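Quick one tonight, kettle's on and I've got bread proving.

So the no-supermarket month is over. November, start to finish, only the market and the little shops on the Brivholm road. Budget was 1,000 for the two of us. Spent 1,133. Not a triumph. Would have been closer but for the cheese, and I regret none of the cheese.

What I got wrong: went out far too late in the morning. By eleven the good greens have gone and you're left with leeks the size of a drainpipe. Also bought in bulk from Symonenko in week one, sack of onions, very pleased with myself, then half of them sprouted under the stairs. Soup. So much soup. 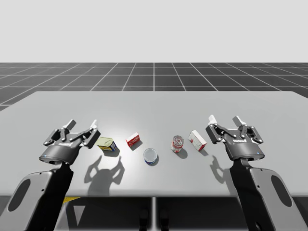 Tins were the other suprise. I'd assumed corner shop tins would cost the earth and mostly they didn't, apart from tomatoes. Chickpeas cheaper than I used to pay. Coffee much dearer. Swapped to Cemum, the dark one, bit burnt tasting but fine with milk.

Ihor Prokopenko emailed after the last post to ask if I was counting bus fares. No, I wasn't, and yes I should of been. Went back through the tickets and it's another 106 on top. Ouch. Walking next time, or at least walking there and getting the bus home with the potatoes.

Would I do it again? Probably not the whole month. Keeping the veg and eggs from the market, keeping the Staltside bakery (seeded loaf, get it before ten), going back to the big shop for washing powder and loo roll and cat food. The cat was not consulted and has opinions.

Onion soup recipe later in the week if I can face typing the word onion again. Timer's going, bye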